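22/02/2022, kitchen bench

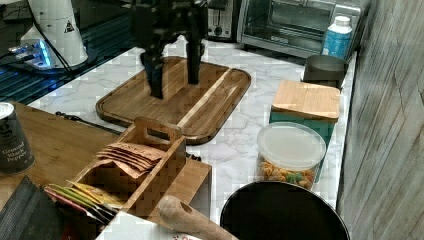

Got through 17 episodes before lunch and threw out six. Kwabena wants the kitchen set finished by August and we have 1158 saved so far, which sounds like plenty until you look at how many of them start from the same pose. So today I changed the start every time. I kept the gripper low over the left half of the cutting board for the first batch, with one finger further down than the other, and moved the start point after that. The juice groove around the board bothers me. I think a fingertip could catch in it on a sideways move, so I wrote that in the log for Akua. I also asked her whether the caddy should stay put or be shifted between batches. She says shift it, and the pepper too, or the model will learn the counter and not the task.

Nana relabeled the old Gyamfi files in the afternoon. Eleven had the wrong task name. I fixed two more myself.

My shoulder is sore from the controller. Esi takes the morning shift tomorrow and I do the checking. Need to bring the spare drive and ask about the lights.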